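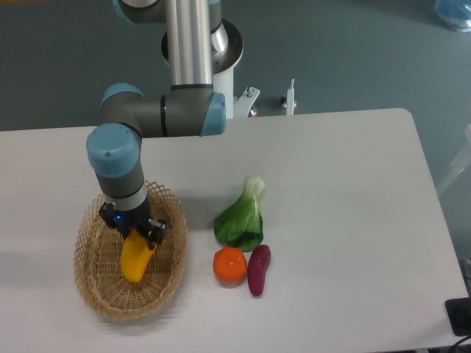
4.3. Fallo de liberación en la pinza

El fallo más repetido de la campaña no fue de percepción sino de suelta. De 597 ciclos, 116 acabaron con parada por tiempo agotado: pinza en posición, orden de apertura enviada, sin confirmación del sensor. El caso típico es el de la Fig. 4, con la pieza amarilla todavía entre los dedos y el extremo inferior ya dentro de la cesta de mimbre. El controlador Fivik espera la señal y, si no llega, reintenta sin retirar el brazo. Mal diseño, nuestro. En 80 de los casos el reintento volvió a cerrar los dedos con más fuerza de la consignada.

Figura 4. Tarea de recogida y depósito, piezas de juguete.

Causa probable: umbral de apertura mal calibrado tras la actualización de septiembre (módulo Skalano). Le Goff propuso otra, holgura en la transmision. No descartada. Faltan datos, ver 4.5.
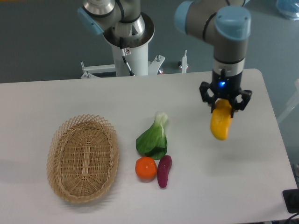
Segundo problema, más serio. Con la parada activa el segundo brazo no recibía el aviso y seguía su trayectoria. Sin contacto en ningún ciclo, pero la distancia mínima registrada fue de 90 mm, por debajo del margen fijado en el protocolo Tonddale. Desde entonces la parada es común a los dos brazos y el rearme, manual. Los ciclos anteriores al cambio se se excluyen de la Tabla 3.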